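Chips and winter melon at the Jisis spring open house

I drove over to Clukatholm in April to see what the folks at Jisis have been up to, and I came home wanting a snack. The project is called Tekin, and the idea is simple enough - a person moves the arms by remote control, everything gets recorded, and the robot learns the job from those recordings.

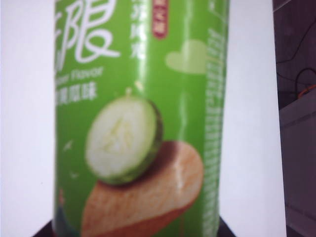
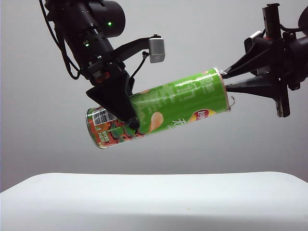
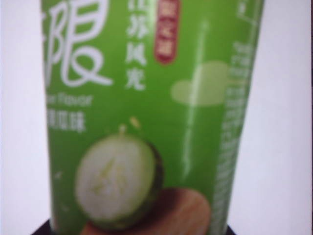
Two arms on one chip canister, and I could have watched that for an hour! The green can with the melon on it gets the very close view from the small camera.

What it takes to teach a grip

Erdal Yazıcı runs the sessions, and he told me they have 393 recordings so far and threw out 33 of them (mostly his own, he says, from the first week). They want 300 more before summer. I asked why they bother with groceries and he said round things are a good test of patience, for the arms and for whoever is driving them.

He let me have a go at the controls for 2 minutes. I was terrible! You get so busy thinking about your left hand that the right one wanders off, and my shoulders were up by my ears the whole time. Erdal makes it look like stirring soup.

The next open session is at the Cilley building, doors at 10 in the morning, and visitors can sign up for a turn at the front desk. I'm already on the list - with any luck I'll be a bit less jumpy.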